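Kolteneck Depot Moves Small Accessory Orders to Single-Box Packing

Onel has changed the way small accessories are packed at its Kolteneck depot, replacing padded mailers with one open-top cardboard box per order. The change took effect in April and covers cables, small boxed goods, carded items and zippered pouches.

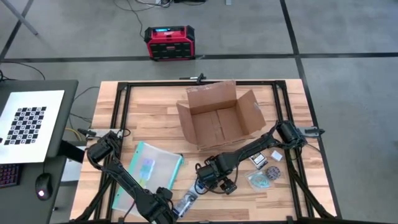
Under the old method, an order with several small pieces could leave the depot in two or three mailers, each with its own label. The depot now sets out all the pieces of an order on the tabletop first, with the box standing open at the back of the work surface. Packing starts when the pieces match the order sheet.

The new packing sheet limits a box to 12 pieces. Orders above that number are split at the sheet stage, before anything is placed. The sheet also sets the order of loading. Boxed items go in first, against the side walls. Flat and round items follow and are laid on the bottom panels. Carded blister packs stand on edge along one wall with the card facing out. Bagged cables and soft pouches go in last and fill the remaining space.

Cables must be coiled and bagged before they reach the table. Pouches have to be zipped shut. Loose parts without a bag, card or box are sent back to the shelf area for wrapping.

All four flaps stay folded outward until the last piece is in. In earlier tests, half-open flaps caught on the edges of blister cards and bent them. The bottom seam is checked from above before loading and taped a second time if there is a gap.

Onel ran a test of 235 orders before the change. Of these, 13 had to be reopened, most of them for a missing cable or a card bent against a flap. The company did not give a matching figure for the mailers, which were not tracked by order.

Boxes are supplied by Bugti in one size only. A second, shallower size was tried and dropped after taller cartons pushed the top flaps up and the tape lifted in storage. Paper fill is used when a box is less than half full. Plastic air pillows are no longer stocked at the packing tables, although the depot still uses them for glass and other fragile goods on a separate line.

Returns are handled with the same sheet in reverse. Pieces are taken out, laid on the table and checked against the original order. A blister pack with a split seal is logged as opened even if the part inside is complete. Pouches are logged by the state of the zipper and the trim. Boxes that come back with sound corners are used again for transfers between depots but not for customer orders.

The shipping label has moved from the top flap to the long side, so that it can be read when boxes are stacked. Stacks are limited to 3 high on the outgoing shelves.

Orders placed through the Fudness store page will follow the same rules once their item codes have been added to the packing sheet. Until then they will continue to ship in mailers. Customers do not need to change anything in their accounts, and delivery charges stay the same.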